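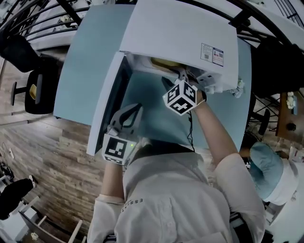

Offene Tür des weißen Tischgeräts auf der Galerie

Reinigung und Türstellung bei einem kleinen Tischgerät in der Gemeinschaftsküche

Filipa Esteves
Sehr geehrte Damen und Herren,
in unserem Büro bei Drestico steht ein kleines weißes Gerät nach Art einer Mikrowelle auf einem hellblauen Tisch. Die Tür öffnet nach links. Der Innenraum riecht nach dem Erwärmen von Speisen zunehmend streng, zudem bleiben am Türrahmen Fettspuren zurück. Ich bitte um Auskunft, welches Verfahren sich für die wöchentliche Reinigung eignet und ob die Tür danach offen stehen darf. Eine Bedienungsanleitung liegt uns nicht mehr vor.

Gultambridge
Sofern es sich um eine Mikrowelle handelt, empfiehlt sich folgendes Vorgehen: 200 ml Wasser mit 2 Esslöffeln Zitronensaft in einem geeigneten Gefäß erhitzen, einen Holzlöffel hineinstellen und die Tür anschließend einige Minuten geschlossen halten. Danach Netzstecker ziehen, Gefäß vorsichtig entnehmen und den Innenraum mit einem weichen Tuch auswischen. Scheuermittel sind zu vermeiden — dies gilt insbesondere für die Türdichtung. Die Tür kann bis zur vollständigen Trocknung geöffnet bleiben. Bei einem Backofen ist das Verfahren nicht anwendbar; dort genügt im abgekühlten Zustand ein feuchtes Tuch mit etwas Spülmittel.
Etiketten mit QR-Code sollten nicht überwischt werden. Häufig lässt sich darüber die Anleitung abrufen.

Kiều
Essig geht ebenfalls, riecht allerdings. Wir haben für unser Gerät fast 131 Euro bezahlt und reinigen es nur mit Spülmittel.

Filipa Esteves
Besten Dank für die Hinweise. Den Code auf dem Etikett werde ich prüfen und das Verfahren mit Zitronensaft in den Reinigungsplan für Oktober aufnehmen.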